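Section 4: Filling, first brew and setting the timer

Right, if you've got this far your Lavley is unpacked, levelled and plugged into its own socket (please not an extension lead, I did that at first and kept tripping it). I'm writing this for the people who share our kitchen at Wistari, but it's the same machine Halvard Wallin has at the other office, so copy it if it helps.

You'll want half an hour for the whole section. Most of that is waiting, so bring something to read.

4.1 Rinsing the tank

1. Lift the tank straight up by its handle. It sticks a bit at the back, so give it a gentle wiggle.
2. Fill it to the lower line with cold tap water, swish it round and tip it out.
3. Do that again. Twice is plenty, though Sigrun Myklebust swears she can still taste plastic until the third go!
4. Fill it to the upper line and put it back. You should feel it drop the last little bit as the valve seats.

Note: if the red drop symbol stays lit with a full tank, the float has got stuck. Take the tank out, tap the side and try again.

Caution: cold water only. The tank isn't made for hot, and the lid warps. Ours has a slight curl on one corner and I'm afraid that was me.

4.2 The flush

1. Leave the basket empty. No filter, no coffee.
2. Stand the big jug under the spout.
3. Hold down the cup button until the light blinks, then let go.
4. Wait for two beeps. The first means it has heated up, the second means it has finished. People pull the jug away after the first one and get a puddle.
5. Empty the jug and run the flush once more with fresh water.

The water may come out cloudy on the first run. Mine did, and I rang Aidoo, who sold it to us, in a bit of a flap. They told me it's dust from the factory filter and that it clears by itself, which it did.

4.3 Your first proper brew

Now the nice part. Start with a medium grind, whatever you normally buy, and fiddle with it later once you know how the machine behaves.

1. Fold the seam of the paper filter flat and press it into the basket.
2. Put in two level scoops for a small jug. The scoop clips under the lid, and I spent a good week thinking it was missing.
3. Slide the basket in until it clicks.
4. Press the button for the small jug, then Start.
5. When you hear the second beep, leave it to drip for a moment before you lift the jug out.
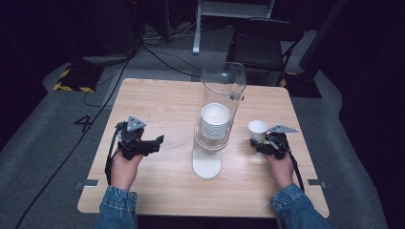 If the coffee comes out thin, don't add more water next time (sounds obvious, I know, but Holger Dahlgren managed it). Go one notch finer on the grinder before you touch the dose. If it's bitter, go one notch coarser. Change a single thing per brew or you'll never know which one did the trick.

Caution: the plate under the jug stays hot well after the light goes off. Keep tea towels and sleeves away from it.

4.4 Setting the hardness

The machine works out when to ask for descaling from the hardness number you give it, so it's worth getting right.

1. Dip the test strip in cold tap water, shake it and wait for the colour to settle.
2. Match it to the card in the box.
3. Hold Menu and Start together until a number shows.
4. Go up or down with the arrows, then press Start to save.

For our water the right setting is 200. If you're elsewhere, do use your own strip.

4.5 Locking the menu

Somebody kept changing the clock, so we lock ours now. Hold Menu until the padlock shows, key in 3474 and press Start. Same again to unlock it. Suqin Meng and I both know the code, and now so do you.

Note: a power cut wipes the clock but keeps the code and the hardness number.

4.6 The morning timer

1. Fill the tank and load the basket the night before.
2. Press Timer, set the hour, press it again and set the minutes.
3. Check the little clock face has appeared. If it hasn't, you've only looked at the time, you haven't set it.

Put the jug in place before you go home. Padmavathi Sundaram can tell you what the worktop looks like otherwise.

Descaling is in section 5, along with how to get the spout off for cleaning.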